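Sorting Small Household Items with a Hand-Held Gripper: Final Report of the Tadine Project

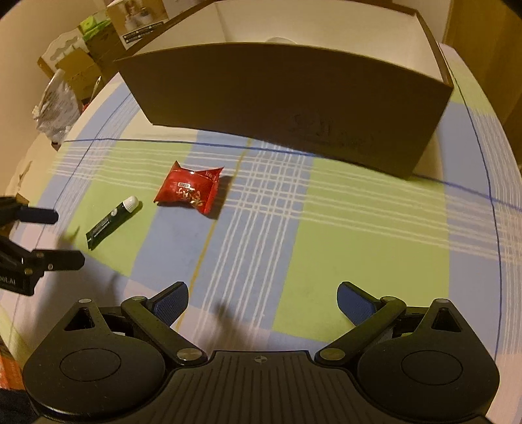
Figure 1. Gripper above the work area, with a candy wrapper, a slender tube and the open cardboard box.

Project team: Tegan Dunstan, Rangi Maihi, Ekrem Çınar
Faculty advisor: Regula Strebel
Course: Senior Design Project, Department of Mechanical and Electrical Engineering, Faulkner College

Summary

The Tadine project studied how people pick up small, light household items with a two-finger gripper held in the hand, and whether recordings of those movements can be used to teach a robot arm to do the same work. The team recorded 850 demonstrations in which an operator moved items from a bed sheet into an open cardboard box. A control policy was trained on these recordings and tested on the department's Zenmont arm. The trained policy completed 68 percent of the test attempts on items it had been trained on and 58 percent of the attempts on items it had not.

1. Background

The project was proposed in the fall by Jolene Tuhiwai, manager of the college's teaching laboratory. Earlier student teams had programmed the Zenmont arm by moving it through fixed positions. This method served well for blocks and cups placed at marked points, but it failed when an item was shifted or turned. The present team was asked to find out whether demonstrations collected away from the laboratory, in ordinary rooms, would produce a more flexible result.

Soft and thin items were chosen as the subject of the study. A wrapper changes shape when it is touched, and a narrow tube can roll away from the fingers. Both are common in a home and both were poorly handled by the earlier programs.

2. Equipment

The demonstrations were made with hand-held grippers carrying a camera. The fingers are driven through linkages and end in blue textured pads. The camera looks along the fingers toward the work, so that the pads remain in view during the approach.

Recordings were transferred to a workstation and prepared with Cerkier, a set of scripts written by Ekrem Çınar for this project. Cerkier divides a long recording into separate demonstrations, marks the moment at which the fingers close, and sets aside any demonstration in which tracking was lost.

3. Work Area

The team decided early in the project that the work surface should not be plain. A policy trained only on a white table may come to depend on the strong contrast between item and background. The plaid sheet shown in Figure 1, in light blue, lime green and cream, was accepted as a suitable surface. A dark blue line on the sheet outlines a rectangular area.

Items were placed in front of the box by a second team member while the operator looked away. No fixed pattern was used. Household objects beyond the box were left where they stood, in keeping with the aim of recording in ordinary rooms.

4. Procedure

Each demonstration followed the same order. The operator held the gripper above the sheet with the fingers open, lowered it over one item, closed the fingers, lifted the item over the rim of the box and released it. The operator then returned to the starting height. Items that were dropped on the way were picked up again within the same demonstration, and these recordings were kept.

Rangi Maihi and Tegan Dunstan shared the work of the operator. The first set of recordings showed a clear difference between them: one operator approached the tube from the side, and the other from directly above. After discussion with the advisor, the team agreed that the fingers should be set across the narrow width of the item whenever possible. The earlier recordings of the tube were removed and made again.

5. Results

Testing took place in May. An attempt was counted as complete only if the item came to rest inside the box without help from a team member.

Trained items: 68 percent of attempts completed
New items: 58 percent of attempts completed

Wrappers were picked up more reliably than the team had expected. The raised folds gave the pads something to close on, and small errors in position had little effect. Tubes were more difficult. The most frequent failure occurred when one pad touched the tube before the other and pushed it out of reach. The policy often made a second approach, a behavior the team attributes to the recordings in which a dropped item was recovered.

A further group of failures occurred at the box. The arm sometimes released the item too early, and the item struck the front wall and fell back onto the sheet.

6. Limitations

All demonstrations were made by 2 operators, and the results may reflect their habits. Only one box was used, and its height was never changed. Lighting was not measured. The team did not test the policy on a second arm, and no claim is made about its performance on other equipment.

7. Recommendations

The advisor and the team recommend that a future group record with boxes of several heights and include operators who have not used the gripper before. Cerkier should be changed so that it reports the reason for setting a demonstration aside; at present this must be found by viewing the recording. The finger pads should be inspected for wear at the start of each term.

Acknowledgments

The team thanks Jolene Tuhiwai for access to the teaching laboratory outside regular hours, and Regula Strebel for her review of the test plan and of this report. Recordings and scripts are stored on the department server and may be requested through the laboratory office.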